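Posted in October by the Clollavness Notebook desk

An open day at the Pomow surgical training rooms
23 comments | 61 shares

The leaflet promised "a morning inside modern stitching," and I'll admit I went along expecting a sales pitch with coffee. Pomow rents the upper floor of the old Asadi building in Clollavness, a brick block with 1924 cut over the door and an elevator that smells of floor wax. They opened the place to the public from 10 in the morning, and there was already a line on the stairs when I got there.

The first stop was a lobby with banners. I counted the word "precision" more often than I'd like and gave up reading. A loop of music played under a film of smiling people in scrubs, and a table held pens, mints and a bowl of key rings. I took a mint. The staff were friendly and well rehearsed, and every question I asked in that lobby was answered with a sentence I had just read on the wall.

Things got better in the practice rooms. These are plain places with steel tables, bright lamps and a sink in the corner, and they're where trainees come to learn suturing before they are let anywhere near a patient. Visitors were split into small groups, and ours got a bench with foam pads, curved needles and a packet of thread each. We were shown how to drive the needle in at a right angle, roll the wrist, pick up the tip on the far side and tie off. It sounds like nothing. I had four stitches in after a good long while, and they looked like a shoelace tied by a child in mittens.

I asked how many of these a trainee puts in before moving up a level. The answer was "a lot." I asked if there was a number. There was not, or not one they wanted to give me. A person who is going to be sewn up one day would like to hear a number, I think, and I said so. It got a laugh, and we moved on to knots.

The knots were the best part of the visit. Our instructor threw one slowly, then at normal speed, and the difference was startling. She also showed us what goes wrong: pull too hard and the thread cuts into the pad, pull too softly and the edges gape. She passed round a pad where both had happened so we could feel it with our fingers. That taught me more than the whole film downstairs.

After the break (coffee from Granuretti, a local roaster, and the one thing all morning I have no complaint about) we went through to the room with the screens, for the part of the program called "Close Work." Here the talk turned to stitching on soft tissue. The claim, made several times, was that the close view makes up for the loss of touch. I'm not so sure. On the foam I could feel when the needle had gone through. On a screen you have to learn what that looks like, and I wondered how long the learning takes and who it is practiced on.

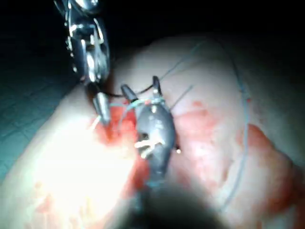 What I will grant them is that blue thread is a sensible choice. Against pink tissue it stands out well, and even I could follow a long strand of it on its way down the right side. Telling which strand belonged to which stitch was another matter. The instruments have metal jaws that look far too big for the job until you remember how much everything has been enlarged. I asked how big the area really was and was told "small." By then I had stopped expecting figures.

The talk ran on past its time, and the questions at the end were cut down to two. One was about parking. The other was about what happens if a thread snaps halfway, and it got a decent, straight reply: you stop, you find the ends, you take them out and you start again. I wish more of the morning had been like that.

On the way out we were given a feedback card with nine boxes to tick, all of them running from "good" to "excellent." I wrote in the margin that they should drop the film, double the time at the foam pads and put the instructor from the knot bench in charge of the lobby. I also asked again for the number of practice stitches, and left my address.

Entry was free. The stairs are steep and the elevator holds very few people, so allow time if you need it. There's another open day planned for spring, and bookings go through the front desk. If you go, skip the banners and get in line for the knots.

Contact the Notebook desk | © Clollavness Notebook | Back to top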